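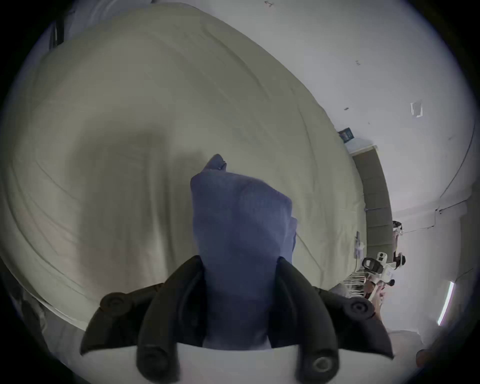

Filed under: Grippers & End Effectors > Home Builds

Subject: Re: Soft fingers for the hand-held gripper

Hi all,

Vilgot asked a good one, so I'm answering on the list in case it helps the rest of you.

On 5th March Vilgot Skjelbred wrote:
> Randi, are you still using the stiff fingers on yours? Mine will hold
> a block all day but anything knitted slides straight out, and when I
> squeeze harder the trigger link bends. Also, what are you practicing
> on? I've only got a bench and it's covered in filament.

No, I dropped the stiff ones and I'm so glad I did! I'm on the curved rubbery fingers now, black, with the ridges on the inner face. They wrap a little as they close, so you get grip along the whole length of the finger and the trigger barely has to work. Folded cloth stands right up between them. I had a silly grin on my face the first time.

Things I'd pass on:

Print the fingers slowly. My first pair came out stringy between the ridges and I spent an evening with a craft knife (don't). Second pair at 28 mm/s, much cleaner.

Check the fasteners at the base after every long session. Mine work loose on the left side first, no idea why. A drop of thread lock on the outer ones has helped, but I leave the base ones dry so I can swap fingers in two minutes.

Your trigger link is probably the old Jakab part. Shahla Akbari redrew it with a thicker web and it's in the Clatby folder, version 5. Print it flat.

As for where, I use the bed! A big plain duvet is wonderful for this. It's soft, so you can push the fingertips down under a fold without jamming anything, and you can walk most of the way round it. Pinch by one corner, lift, set down, go again. I want to get to 200 clean pickups on each kind of fabric before I move the fingers over to the motorized wrist.

Still stuck on thin cotton. It bunches up ahead of the tips and I end up with a fistful or nothing. If anybody has tried a sharper tip, please send me the file, even if it's ugly.

Randi Magnusson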